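Search this site Enter keywords Go
Club > Breed Matters > Meetings > Minutes

PLUSTON AND DISTRICT SPANIEL BREEDERS' GROUP
Minutes of the autumn meeting, November 23, 2025

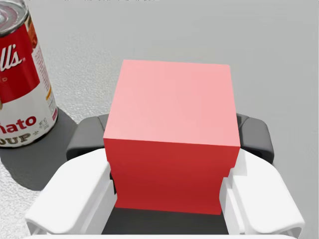
Present: 6 members of the breeding sub-group, the secretary and the health recorder. Apologies were received from two members. The chair opened the meeting and asked that items 4 and 5 be taken together.

1. Minutes of the last meeting
The minutes of the May meeting were agreed with one correction. Under item 3, "half-brother" should read "uncle". The pedigree chart sent out with those minutes was right and does not need replacing.

2. Matters arising
The old stud cards have been moved out of the metal cabinet and sorted by kennel name. Cards with no kennel name are in a separate box and will be matched by sire where possible. The spare scanner has been returned to its owner.

3. Litter records
The health recorder reported that the register now holds 398 dogs, of which 346 have both parents entered. The rest are mostly imports or dogs whose breeders left the group before records were kept by computer. It was agreed that a dog with one unknown parent stays in the register but is left out of any inbreeding figure.

Two litters were notified since May, both from the Trison line. Forms for the second were incomplete – the dam's eye test date was missing – and have been sent back.

4. Inbreeding figures
The recorder explained that figures worked out over five generations and over all known generations cannot be compared with each other. Several members had quoted both on the same puppy sheet. In future the number of generations is to be stated next to the figure.

A member asked whether a planned mating should be refused above a fixed limit. The meeting was divided. Some felt that a limit would push breeders towards dogs with poor records, as an incomplete pedigree gives a lower result. No limit was set. The matter will come back when the missing parents have been looked into.

5. Use of the Indari dog
The owner has offered the Indari dog at stud to members for a further year. His hip and eye results are on file. Members noted that he already appears in roughly a third of recent pedigrees, either directly or through his son. Agreed: to thank the owner, and to suggest that bitches with no Indari blood in three generations be given first choice.

6. Min
The bitch known as Min was discussed at the request of her breeder. She has missed twice. The breeder intends to try once more, with progesterone testing from day six of the season, and to retire her if there is no litter. The meeting had no objection. Her litter sister's results will be added to the file for comparison.

7. Puppy sheets
The draft sheet was approved with these changes:
- feeding times to be moved to the first page
- worming dates to be left blank for the breeder to fill in
- the paragraph on tail length to be removed

Old stock may be used up first.

8. Any other business
The group's copy of the breed standard is out of date. The secretary will print the current one.

The hall charge for next year is unchanged.

9. Next meeting
To be held in May at the same place. Items for the agenda should reach the secretary 2 weeks beforehand.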